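Flastness Project – Student Manipulation Group
Notebook entry, December, begun 14:10
Entry kept by Iresha Talukder

The purpose of the afternoon was to continue the household task set for the student competition. The group has agreed to enter the drinks station category, in which a single arm must approach an appliance on a dark worktop, take hold of it and place it on a marked position. Work was limited to the approach and to the checking of the recorded poses. No liquid is permitted in the laboratory at any stage, and the rules on this point were read out again before power was applied.

Vicente Núñez took the controls for the first part. The speed limit was left at the value set by the supervisor, and the emergency stop was assigned to Kamran Sharifi. Approach poses were entered by hand, with the gripper to be brought in above the work surface and held there until the person at the stop gave a clear word.
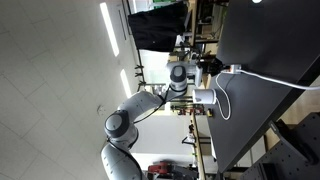
The pose file inherited from last year's group contains 263 entries, many of them without comments. It was decided that entries without a stated author will be moved to a separate folder and not deleted. Vicente Núñez will write a short note on how the names are formed – the present system mixes the joint order with the date, and two members had read it in opposite ways.

A second matter concerns the cable. The planner treats the worktop as a flat, clear area and has no knowledge of anything lying on it. For the competition the organisers will fix the position of the supply, but the lead itself may fall as it pleases. The group therefore wishes to have a keep-out region which can be drawn by hand before each run and saved under the run number. 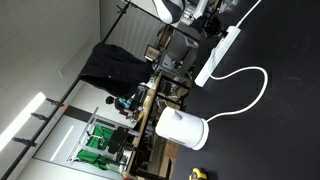 Worktop with the power strip and the looped lead, bench area behind.

The keep-out region was drafted on paper first. Two forms were considered: a single box covering the whole lead, and a chain of smaller boxes following its line. The single box is simple to enter but takes away most of the useful space on one side. The chain is slower to prepare and needs 4 corner points for each box. Imtiaz Wijesinghe prepared both forms in the Ota planner so that they may be compared on the same set of start poses.

The first comparison used 3,242 planned paths, all computed without moving the arm. With the chain of boxes, 2,957 of these were accepted. The figure for the single box has not been entered here, as the run was stopped early by a full disk. It is to be repeated once the old logs have been moved to the Miah drive.
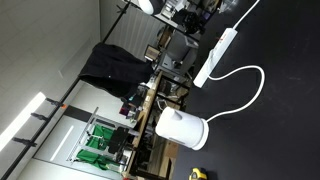
Bakari Shirima asked that the comparison be made again with the lead in several different positions, and remarked that a result from one layout would not persuade the judges of anything. The point was accepted. Five layouts will be drawn up, each with a sketch kept in the folder, and the same start poses will be used throughout.

There was some discussion of grip width. The Fasby fingers have been fitted with new pads, and the opening stored in the settings is the one measured before the change. It should be measured again and the value entered in the shared sheet, with initials. Until this is done, closing commands are to be sent only in single steps.

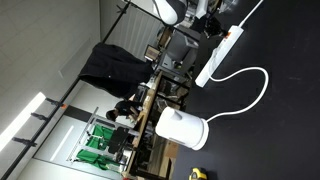
Kamran Sharifi: I should prefer that we settle the stop procedure before any closing command is sent at all. The wording on the card still refers to the old controller.

Agreed. The card will be rewritten and signed by all members.

Outstanding items:
Repeat the single box run – Imtiaz Wijesinghe
Layout sketches – Bakari Shirima
Stop card, new wording – Kamran Sharifi
Note on pose names – Vicente Núñez
Pad measurement – not yet assigned

Power to the arm off at 17:35. Key returned to the office.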